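Ellness Press to Publish Handbook for First-Time Managers

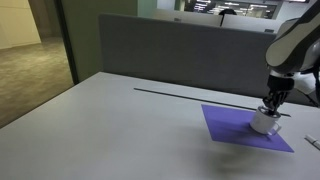

A white mug on a purple mat, held by a black gripper.

September 17, 2019

Ellness Press has acquired world English rights to The Second Chair, a handbook for people moving into their first management position, by Filippos Alexiou and Athina Andreadis. The book will be published next June in paperback and as an e-book. An audio edition will follow, read by Andreadis.

The Second Chair is written for employees who have been promoted from within a team and must now lead the same colleagues they used to sit beside. According to the publisher, the book covers the first year in the position, from the week the promotion is announced to the first full round of performance reviews. Separate chapters deal with setting pay, handling a complaint from a former peer, running a meeting that others used to run, and asking a senior manager for help.

The authors interviewed 82 managers over two years. All had held their first supervisory position for less than 18 months at the time of the first interview, and 78 agreed to a second conversation a year later. The participants worked in hospitals, freight companies, school districts, food production and local government. Their names and employers have been changed in the text.

"Most of the people we met had been given a new title and a date to start," Alexiou said. "Few had been told what part of their old job they were expected to give up. We kept coming back to that question, and it became the first third of the book."

Alexiou spent 14 years in staff training at the shipping firm Podeck, where he was responsible for the company's internal course for new supervisors. He left the firm to write and now advises public employers on promotion and succession. His earlier book, Notes for a New Supervisor, was printed privately for use in training courses and was not sold in bookstores.

Andreadis teaches organizational behavior at Nolwood College. Her research concerns the working relationships of people who were once peers and are now separated by rank. The Second Chair is her first book for general readers.

The manuscript was acquired by Kalliopi Psarras, senior editor for business and careers at Ellness Press. Psarras said the proposal stood out for its use of ordinary workplaces.

"There are many good books about leading a company, and a large share of them are written by people who have led one," Psarras said. "Filippos and Athina write about the night shift supervisor and the assistant principal. Those readers buy books too, and they have had less to choose from."

The finished book will run to 246 pages, including a set of worksheets and an appendix of sample letters. The worksheets may be copied for use within a workplace or classroom without further permission. Other requests to reproduce material from the book should be sent to the rights department at Ellness Press.

Shinji Onishi, who wrote the foreword, was himself promoted from within a team of warehouse clerks early in his career and later directed operations for the same company. In the foreword he describes a mistake he made in his first month, when he rewrote the vacation schedule without speaking to the people on it. The episode is taken up again in the chapter on changes that can wait.

Ellness Press plans to offer the book to community colleges and employer training programs as well as to bookstores. An instructor's guide is being prepared by Ilari Koskela, who edits the press's teaching materials. The guide will contain discussion questions for each chapter and a suggested plan for an eight-week course. It will be available without charge to instructors who adopt the book.

The Second Chair will be the opening title in Onu, a new series from Ellness Press on working life. Books in the series will be short, moderately priced and written by authors with direct experience of the subject. The second title, on returning to work after a long absence, is under contract. A third, on the management of small family firms, is under discussion, and the press expects to name its author next year.

Proposals for the series may be sent to the editorial department. They should include an outline, one sample chapter and a statement of the author's background. Complete manuscripts are not considered at the first stage. The department replies to all proposals in writing, normally within three months.

Advance reading copies of The Second Chair will be sent to reviewers and booksellers in the spring. Requests should state the name of the publication or store and a mailing address. Digital copies can be supplied on request to reviewers who prefer them. Translation rights are held by the press, and inquiries from publishers in other languages are welcome.

The authors will take part in a public conversation at Nolwood College in the month of publication. Psarras will moderate, and questions will be taken from the audience. Admission will be free, but registration will be required. Details will be posted on the events page of the Ellness Press website when registration opens.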